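Snack drive fills the tables at Grilmont

January 21, 2020

The Grilmont winter snack drive is back, and what a turnout it has been already! Bags, bars and packets of every kind have been coming in to the old Noonan building since the doors opened, and the sorting tables are filling up fast. The goal this year is 2,000 packets. Last October's smaller drive brought in 300, so this is a big jump, and people in town seem more than ready for it.

Everything collected goes into after-school bags for children in Grilmont and over in Cirel. Each bag gets a mix of salty and sweet, plus a piece of fruit added on the morning it goes out. Last winter 488 bags were handed out between the two towns, and organizers would love to beat that number before the schools break for spring.

Sorting is the fun part. Packets get tipped out onto the tabletop, checked for dates and tears, and then grouped by type before they are dropped into buckets and carried over to the packing side. It goes quickly once a few pairs of hands get into a rhythm, and there is a lot of cheerful arguing over which chips are best (the answer depends entirely on whom you ask).

On the light wood table there are red, brown and white packets spread out near an orange bucket and a green one, with a potted plant sharing the space.
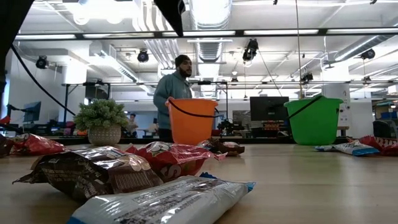 One parent from Cirel said the bags were the first thing her two boys asked about when school started again. They trade with each other on the ride home, she added, and the pretzels never make it past the second stop. She would like to see a few more nut-free choices this year, as one of the boys' friends has had to hand half his bag back.

Organizers have taken that to heart. Nut-free packets now get their own bucket, and families can ask for a nut-free bag at either pickup point. Donors who want to help with that can look for plain crackers, popcorn, rice cakes or fruit snacks, all of which are running low.

A few simple rules apply. Packets must be sealed and at least a month inside their date. Single-serving sizes are best. Big family bags are welcome too, but they go to the Onora Street community lunch, where they are opened and shared. Please leave out anything homemade, and anything with chocolate that has spent the afternoon in a hot car.

Drop-off is at the side door of the Noonan building, 3547 Onora Street, from 3 to 7 p.m. through the end of the month. Sorting runs at the same hours and newcomers are very welcome. Come for twenty minutes or stay all evening!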